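What color table top is easiest on the eyes for big jigsaw puzzles?
Posted in Hobbies and Games

Kamonchanok Nuchit
I do mostly 2000 piece puzzles and I am about to start my first 3000. The dining table is dark walnut and I can't find the dark pieces on it at night. I'm ready to paint an old door cream or white and put it on trestles. The floor in that room is gray tile, so I would like something that goes with it. Is a light top a mistake? I've read that it causes glare. I have one ceiling light and a desk lamp. 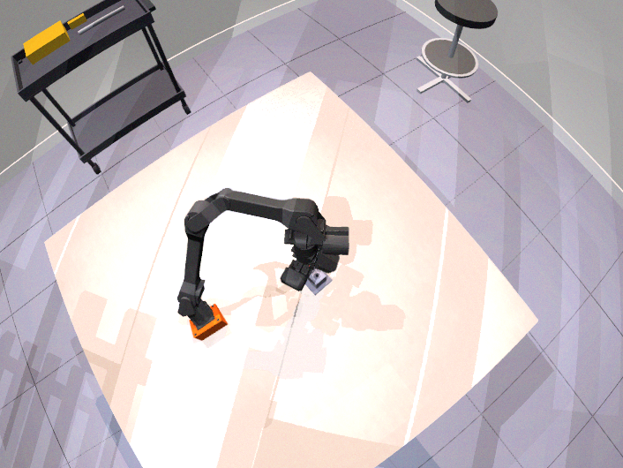 Pale top on lavender-gray tile, bright in the middle

Yatziri Jaramillo
Light is fine, but go matte. I painted mine a gloss white the first time and had to sand it back. Eggshell is still a little shiny under a lamp. Two coats of flat paint and one coat of matte sealer is enough. Let it dry until the weekend before you put pieces on it, or they will stick.

Move the lamp too. If it points straight down you get a white patch in the center, right where you're working. Put it off to one side and aim it at the wall. I use a 3000K bulb, but that's up to you.

For the sorting trays I'd use a different color from the table. Mine are Netora trays, the shallow ones, and I bought the dark green. 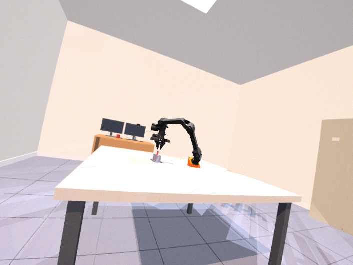
Sorting matters more than paint once you go over 2000 pieces. Do the edges, then pull out anything with a strong color and leave the sky for last. Strong colors are where a light top helps, the way the bright orange block shows up on the white table right away. Yellow and cream pieces are harder to see, so put a sheet of gray felt under those. Also measure the finished size on the box before you cut the door. You want a hand's width free on every side.

Nartey
Don't paint it, get a felt mat. You can roll it up when people come over. Mine is gray and I've never had a problem with glare.

Kamonchanok Nuchit
Thanks both. Going with flat cream and one side lamp. I'll try felt for the pale pieces. The door is in the garage and I'm starting Saturday.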